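Zwischenbericht an die Förderstelle, Stand Sonntag, 28. August 2022

Vorhaben: Listell, Leihladen für Haushaltsgeräte und Werkzeug
Träger: Verein Gratidley

Sehr geehrte Damen und Herren,

im letzten Bericht haben wir geschrieben, der Laden werde »im Frühsommer« eröffnen. Das war im Juni dann auch der Fall, wenn man den Juni als Ganzes betrachtet und den Rohrbruch in der ersten Woche als Teil des Eröffnungsprogramms.

Stand der Ausleihe

Der Bestand umfasst inzwischen 300 Gegenstände. Am gefragtesten ist der Teppichreiniger, für den es eine Warteliste gibt, dicht gefolgt von der Bohrmaschine. Am wenigsten gefragt sind die 15 Fonduesets, die uns in den Sommermonaten gespendet wurden. Wir nehmen vorläufig keine weiteren an. Das Schild an der Tür, auf dem das steht, wird von Menschen mit Fonduesets unter dem Arm erfahrungsgemäß überlesen.

Die Leihfrist beträgt sechs Tage. Ursprünglich waren es sieben, aber dann fiel die Rückgabe regelmäßig auf denselben Tag wie die Abholung, und im Flur standen sich zwei Parteien mit je einer Leiter gegenüber. Seit der Umstellung ist es ruhiger, dafür muss jetzt gerechnet werden. Ein Kalender hängt aus.

Verspätete Rückgaben kommen vor. Wir mahnen freundlich, danach etwas weniger freundlich. Die Pasta-Maschine gilt weiterhin als verliehen.

Räume und Ausstattung

Die Regale sind aufgebaut und an der Wand verankert, die Beleuchtung im Hinterzimmer steht noch aus. Der Elektriker hat zweimal zugesagt und einmal angerufen, was wir als Fortschritt verbuchen. Helle Holztische haben sich als Arbeitsfläche bewährt, weil man heruntergefallene Schrauben darauf wiederfindet. Auf dem dunklen Boden findet man sie barfuß.
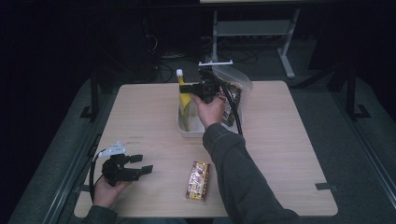

Software und Katalog

Der Katalog läuft über das Programm Prilura. Die Einrichtung hat länger gedauert als geplant, da Prilura jedem Gegenstand eine Kategorie abverlangt und bei Mehrfachzuordnung die erste stillschweigend löscht. Der Dampfreiniger stand deshalb einige Zeit unter »Musikinstrumente«. Eine Korrektur ist beantragt. Bis dahin führen wir parallel eine Liste auf Papier, die den Vorteil hat, dass sie keine Aktualisierungen verlangt.

Finanzen

Aus dem Sachmittelzuschuss wurden Regale, Etiketten und die Haftpflichtversicherung bezahlt. Für Verbandskasten und Kabeltrommel sind noch Mittel vorhanden. Der Posten »Bewirtung« ist trotz entsprechender Gerüchte nicht überzogen: Bei den Abendterminen gibt es Knabberzeug und Leitungswasser, und an der Eröffnung wurde der Kuchen mitgebracht. Der Jahresbeitrag bleibt bei 35 Euro. Über eine Ermäßigung für Haushalte ohne eigenen Keller wird im Herbst beraten, sobald geklärt ist, wer sich traut, die Keller zu überprüfen.

Zusammenarbeit

Mit der Tischlerei Hedlund gibt es eine Absprache über das Schärfen von Sägen und Stechbeiteln. Sie funktioniert gut, solange wir vorher anrufen und nicht mittags. Zur Ausweitung auf Reparaturen haben wir Rückmeldungen aus der Mitgliedschaft eingeholt; die Meinungen gehen auseinander.

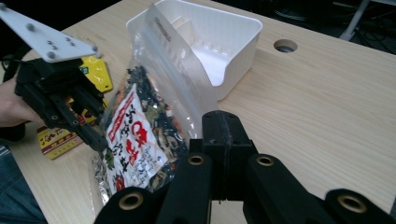
Eine Reparaturecke sei ja schön und gut, heißt es in einer der Zuschriften, aber zuerst möge man bitte den Akkuschrauber reparieren, der seit der Eröffnung als »bald wieder verfügbar« geführt werde. Außerdem wüsste man gern, ob »bald« im Verein eine Leihfrist habe.

Der Akkuschrauber ist in Arbeit. Das Ersatzteil ist bestellt.

Nächste Schritte

Bis zum nächsten Bericht wollen wir das Hinterzimmer beleuchten, die Öffnungszeiten um einen Abend erweitern und die Kategorien in Prilura bereinigen. Den Verwendungsnachweis reichen wir mit den Originalbelegen nach; einer davon ist beim Rohrbruch nass geworden, aber lesbar. Für die Verlängerung des Bewilligungszeitraums benötigen wir von Ihnen noch das Formular, auf das in Ihrem Formular verwiesen wird.

Mit freundlichen Grüßen
Verein Gratidley, Projektgruppe Listell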